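Keeping a White Table White
Kitchen & Workshop Notes, Hummont Household Pages

I have owned a white table for long enough to have opinions about it. Everyone who buys one believes they're a tidy person. Then comes the first pot of tea, a ring appears, and you find out who you've been living with all along, which in my case was me.

What follows is what I do with ours and with the other pale surfaces in the house. Some of it came from my aunt, some from the back of a bottle, and the rest from ruining things.

Daily wipe

A well wrung cloth in warm water with one drop of washing-up liquid. One drop. People squirt it on as though putting out a fire, and then wonder why the table is tacky by teatime and collecting fluff. Wipe with the suds, wipe again with plain water, dry with a tea towel. If you only have the patience for two of those, skip the suds.

Change the cloth more often than you'd like. A grey cloth on a white table is simply moving yesterday about. I keep a stack cut from an old Zutham bath sheet, which was a dreadful towel and makes excellent rags.

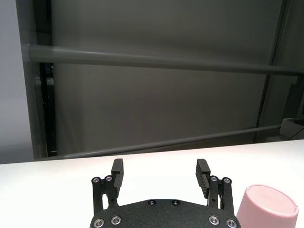
Crumbs come off before anything wet goes on. This sounds too obvious to print, but I've watched grown adults make porridge of half a slice of toast and push it round the table for five minutes. Brush them into your hand or onto a sheet of paper. The little crumb brush I was given for my birthday lives at the back of a drawer, along with the little crumb tray.

Tea, coffee and blackcurrant

Fresh tea wipes off and needs no advice from me. Old tea wants bicarbonate of soda mixed with water to something like the thickness of toothpaste. Dab it on the ring, leave it while you wash up, then rub lightly with a damp cloth and rinse it well. Do it twice before you do it hard. Bicarb is gentle, but it is still a powder, and a shiny finish will go dull if you set about it like a doorstep.

Toothpaste itself is often recommended. I tried it. The ring remained and the kitchen smelled of dentist.

Blackcurrant squash is worse than tea, and beetroot worse again. Cold water first, as soon as you see it, then the bicarb. For turmeric I have nothing to offer except sunlight. We once moved the small side table out to the back step and a yellow patch that had beaten everything in the cupboard faded over a bright afternoon or two. Bring the table in before it rains. I mention this with some feeling.

Cups, and what they leave behind

Plastic cups don't leave heat marks, which is the best I can say for them. They do hold on to smells, and they tip over if you so much as look at them. For a cup that still tastes of last week's squash, fill it with warm water and a spoonful of bicarb and leave it overnight. Lids want the same, and the groove inside the lid wants an old toothbrush and a strong stomach.

Don't stack them damp. They stick, you twist, one cracks, and you're left with an odd number for ever.

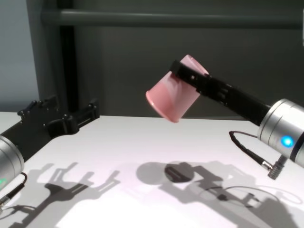 A pink plastic cup over a white tabletop.

Coloured plastic goes cloudy in the dishwasher sooner or later. Top rack, cooler wash, and keep them away from anything that has held tomato sauce. If a cup has already gone orange inside, call it the paint-water cup and move on with your life.

Pen, crayon and glue

Biro: a dab of surgical spirit on cotton wool, tried first on a bit that doesn't show. Work from the outside of the mark inwards or you will have a larger, paler, bluer mark. Open a window, and keep it well away from the hob and anything else with a flame. Painted and varnished tables may object to spirit altogether, so take the test patch seriously. I didn't, and there's now a fruit bowl that never moves.

Wax crayon: scrape gently with the edge of an old library card, then washing-up liquid on a warm cloth. Patience gets most of it.

Sticky label residue: cooking oil, ten minutes, wipe, then soapy water to get rid of the oil. The price stickers on Meireles storage jars are the most determined I've met. I believe the glue will outlast the glass.
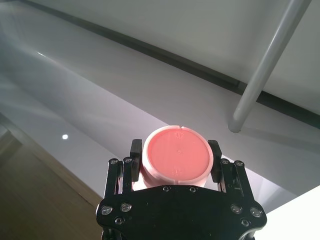

Photo: Hummont Household Pages

Heat

Trivets. Buy more than you think you need, because they are never where the pan is. Cork is cheap and quiet. A folded tea towel will do at a pinch, though a thin one only gives the heat something to travel through. White marks on a varnished wooden table are often moisture caught in the finish, and some go by themselves if you leave the thing alone for a few days. Black marks are another matter, and usually mean sandpaper or a tablecloth.

I'm fond of a tablecloth. It's the most honest repair there is.

Scratches

On solid painted wood you can touch in a scratch with a fine brush and a dab of the same paint, provided you kept the tin and wrote on it what it was. We have eight tins in the shed marked "white". No two are the same white.

On a wipe-clean surface you are mostly stuck with it. A white repair stick fills the worst of them: clean the scratch, let it dry, press the filler in, and scrape level with something plastic. Gestelwood do one in a range of shades, and I'd take the table's spare leaf or a drawer front to the shop to match it. Memory is no guide. In my memory our table is still white.

Sliding things is what causes most of it. Put felt pads under the fruit bowl, the toaster and anything pottery with an unglazed foot, and check them every April or so when you're cleaning the windows anyway. Grit gets into the felt, and then you have made sandpaper.

What I no longer use

Scouring powder, the green side of the sponge, and neat bleach, which turned one corner of ours the colour of old piano keys. Never mix bleach with vinegar or with any other cleaner. The fumes are dangerous and the table isn't worth it.

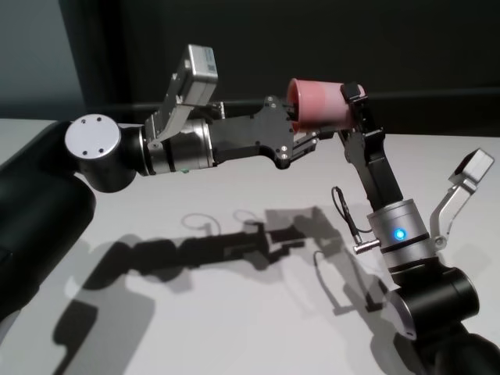 Amirhossein Fallahi writes that I am too hard on toothpaste: the plain white sort, rubbed on with a fingertip and rinsed off at once, has shifted tea rings from his worktop for years, and it's only the gels that are useless. He also says lemon juice does for turmeric if you catch it the same evening, and that a fruit bowl that never moves is a perfectly respectable way to run a kitchen.

I've bought a tube of the plain sort. The lemon will have to wait for the next curry.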